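Recipes Should Give Salt by Weight

August 7, 2025

Most recipes written for home cooks still measure salt in teaspoons. A smaller number measure it in pinches, and a surprising number leave the amount out entirely and print the words "to taste" beside an ingredient that goes into raw dough or raw ground meat, where tasting is a poor idea. I think all three habits should end. Salt should be listed in grams, with the volume in parentheses for people who want it, and the percentage given wherever the recipe depends on it.

The case starts with density. A teaspoon is a volume, and the mass of salt that fits in it depends on the shape and size of the grains. Fine table salt packs tightly. Flaked and coarse salts trap air between the pieces. A level teaspoon of fine salt weighs close to 6 grams, and the same spoon filled with a light, hollow-grained kosher salt can weigh less than 3. Two cooks can follow the same instruction with equal care and produce one soup with double the salt of the other.

Some authors deal with this by naming the brand of salt they use. That helps readers who can buy it. It does nothing for a reader in another region, or for anyone reading the book after the manufacturer has changed its process. I own a community cookbook from Juscombe, printed in 1980, that calls for "1 level spoon of the blue box" in nearly every savory dish. I have no idea what the blue box held. I have made the bean casserole with fine salt and with coarse salt, and I still do not know which one the contributor meant.

Grams remove the question. Twelve grams of sodium chloride is the same quantity in any crystal form, apart from small amounts of moisture and anti-caking agent that do not matter at the stove.

The second argument is scaling. Home cooks change batch sizes constantly, and volume measures scale badly at the low end. One third of three-quarters of a teaspoon is a quarter teaspoon, fine. One third of a half teaspoon is a measure that most drawers do not contain. A figure in grams divides on any calculator, and on a scale that reads to a tenth of a gram it can be measured as well as it can be computed.
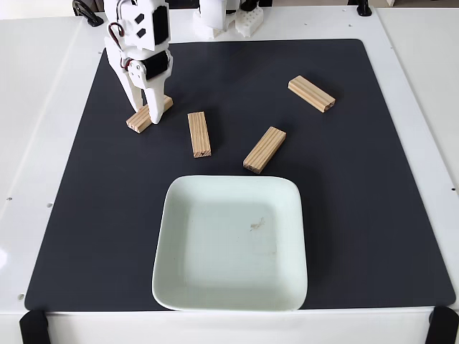 White 3D-printed arm over a dark gray mat.

Percentages go one step further. Bakers already work this way: bread dough usually sits near 2 percent salt by weight of flour, and a baker who knows that can check any formula at a glance. The same approach works well outside the bakery. Start with 1000 grams of trimmed cabbage, add 20 grams of salt, and you have a standard sauerkraut. Change the cabbage and the salt follows. The reader needs one number, and the number stays correct whether the cabbage is large or small.

Fermentation is the field where the teaspoon does the most damage. Too little salt and the vegetables soften or spoil. Too much and the bacteria you want slow down. The usable range is wide enough to forgive a small error, but it is not wide enough to forgive a factor of two. I have read pickle recipes that specify cucumbers by count, water by the cup, salt by the tablespoon, and a fermentation time to the day. The time is the least controllable of the four, and it is the only one stated with any precision.

Three objections come up regularly, and they deserve an answer.

The first is that cooks do not own scales. This was a fair point once. A usable kitchen scale now costs less than a decent saucepan and takes up less room than a cutting board. The common models do have a real weakness at small quantities. The one I used for years, a Plorkeo with a glass top, reads in whole grams and often fails to register anything when salt is added slowly. The fix is to weigh the salt in a separate cup, added in one motion, or to buy a small pocket scale for anything under 10 grams. I use a pocket scale and keep it next to the salt.

The second objection is that weighing takes the judgment out of cooking. I do not find this persuasive. A stated weight is a starting point, and the cook can still adjust at the end. What the weight provides is a record. If the lentils were flat at 8 grams, I can write down 9 for next time. If they were flat at "a generous pinch," I have learned nothing I can use in January.

The third objection is the strongest. Ingredients vary. Stock may be salted already, olives and capers bring their own, and a hard cheese from one dairy may be much saltier than the same style from another. A precise figure for added salt can look more certain than the dish really is. I accept this. The answer is to say so in the recipe: give the weight for the unsalted version of each ingredient, and tell the reader what to hold back. The Robles test kitchen pamphlets do this in a single line under the ingredient list – "reduce by 3 g if stock is salted" – and the line takes no more space than "to taste."

Publishers have told their authors for decades that American readers will not accept metric units. The evidence I have seen is thin. Readers have accepted grams for bread and for coffee, and they seem to manage. Sotlow, the newsletter I cook from most often, switched its whole archive to weights with volumes in parentheses, and the recipes read exactly as they did before. A reader who ignores the grams loses nothing.

My own practice is simple enough. When I copy a recipe into my binder, I weigh whatever salt I add the first time and write that figure over the original. After a few batches the figure settles. Roughly half of the recipes in the binder now carry a correction, and in most of those the printed amount was too low for the coarse salt I keep in the crock.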